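## 4.2 Receiving Returned Loan Items

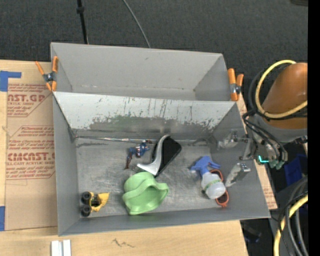 *Figure 4-2. Return bins at the receiving table, front bin in use.*

This section applies to all toy and household loan collections managed with the Clernow lending system, version 2. Staff must complete the procedure for each return before the item is made available to another member.

**Before you start**

- Sign in to Clernow with your branch account. Shared accounts may not be used to record returns.
- Confirm that the label printer is set to the Wuyts 22 mm roll.

**Procedure**

1. From the main menu, select **Returns**, then **New Batch**.
2. Enter the member number. The list of items on loan to that member opens.
3. Scan the tag on each item. If the tag cannot be read, type the item number and press **Enter**.
4. Compare the item with its parts list. Record missing parts under **Condition** – do not use the **Notes** field, as it does not appear on the member's receipt.
5. Select one of the following: *Ready*, *Clean*, *Repair* or *Withdraw*.
6. Print a label for every item marked *Repair* and attach it to the item.
7. Select **Close Batch**. A receipt is sent to the member.

**Note:** A batch may hold up to 100 items. Larger returns, such as those from the Skerngate branch, must be entered as separate batches.

> **Caution:** Closing a batch cannot be undone. Corrections after closing require Form 294, signed by the branch supervisor.

**Items with batteries**

Remove loose batteries before the item is stored. Items with a leaking or swollen battery must be marked *Withdraw* and kept apart from other stock.

Questions about this section should be sent to Riet Nijs, Collections Office. For printer faults, see Section 4.5.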